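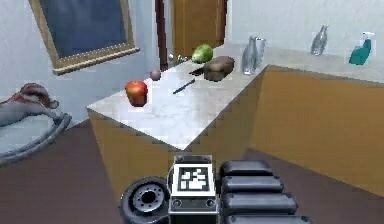

Wolurow kitchen pack: a month of tidying up in simulation

Last updated: July

I've been using the Wolurow kitchen pack to test a grasping method Catalina Carrasco and I have been fiddling with, and I like it a lot more than I thought I would. The idea behind our method is dead simple — let the robot have a cheap guess at which object to grab, then make it look again from a second spot before it commits. You need a worktop with a proper mix of stuff on it for that, and the pack gives you one: apple, pear, bread, a knife lying at an angle, clear glass bottles back in the corner.

The glass is the good bit (and the maddening bit!). With one look our success rate on clear bottles was dreadful. With the second look it went up by 13 points over 1000 runs, and fruit hardly changed at all, so we'd have missed the whole effect in the plainer Rakena rooms I used before.

Grumbles? Loading takes ages, around 4 minutes on my machine. The knife slid straight through the gripper in 227 runs until I turned the contact settings up, and the manual doesn't mention those anywhere. I'd also love more lighting choices.

Still, I'd buy it again. We're trying the Cundach arm model in it next, mostly to see if the bottles get any easier with slimmer fingers.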